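The Everyday Dishes, Out of the Cupboard

I'm Brisa Rosales, and I have too many plates. In April I finally pulled everything out of the kitchen cupboard to see what we use and what just sits there getting dusty. My sister says I only did it to get out of painting the hallway – she may have a point! Two shelves came down completely and got a good scrub before anything was allowed back.
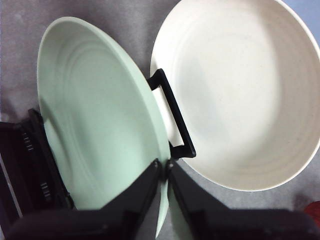 Do pale dishes need special washing?
Mine get the same warm water and soft sponge as everything else, plus a little baking soda when tea or tomato sauce leaves a mark.

The mint-green plate and the big cream-white bowl are the ones I'd grab first. I love the faint rings in both of them, and the fine speckling on the bowl (it hides crumbs beautifully, which matters in my house). Green next to cream just makes me happy.

The bowl is my choice for salad, or for popcorn if it's movie night. The plate gets toast, mostly, and birthday cake when there is any.

Next up is the mug shelf. I've been eyeing a little shelf riser from Huerta, the housewares shop near my work, but first I have to decide which chipped mugs I can stand to part with – wish me luck.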